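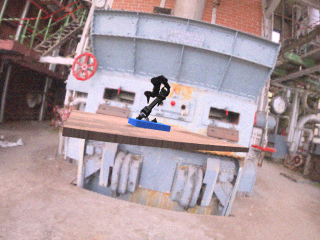 *Plank-effect top with a dark front edge.*

# Looking after a wooden worktop

Revised Thu 12 May

These notes cover solid wood tops with an oil finish, in a kitchen or a workshop. Lacquered tops need different treatment and should not be oiled at all. If you are unsure which you have, put a drop of water on a clean spot. On a lacquer it will sit as a bead for hours. On tired oil it darkens the wood within a few minutes.

## Routine cleaning

Wipe with a cloth wrung out in warm water and a little washing-up liquid, then dry along the grain. Do not leave wet cloths, tins or cast iron standing on the surface. Iron and water together leave a blue-black stain in oak - this is a reaction with the tannin and will not scrub off. Oxalic acid removes it. Wear gloves, rinse twice and leave overnight before oiling.

Avoid bleach, cream cleaners and steam mops. Vinegar is harmless in small amounts but strips oil if used every day.

## Removing rings and scorch marks

1. Clear the top and let it dry for a full day.
2. Sand the mark with 80 grit only if you can feel it with a fingernail. Otherwise start at 120.
3. Extend the sanding well beyond the mark, always with the grain.
4. Finish the whole plank with 180, edge to edge, so that the colour change falls on a joint.
5. Vacuum, then wipe with a barely damp cloth.

Deep scorches can be scraped first with a cabinet scraper. Mirko Testa uses a piece of broken hacksaw blade for the same job and gets a cleaner cut in the corners.

## Oiling

Apply a thin coat with a lint-free cloth, leave for 30 minutes, then wipe off everything that has not soaked in. Oil left standing goes sticky and collects dust. Allow eight hours between coats. A new top needs 3 coats, an old one usually takes a single coat in spring and another in October.

Treat the underside and the end grain as well. A top oiled on one face only will cup, and end grain around a sink cut-out is where rot starts.

Spread used cloths flat outdoors to dry before binning them. Linseed oil gives off heat as it cures, and a crumpled rag can catch fire.

## Fixings

Slotted brackets at 60 cm spacing let the timber move across its width. Plain screws through a fixed rail will split it. Check the brackets once a year and nip up any that have worked loose - no more than finger tight plus a quarter turn.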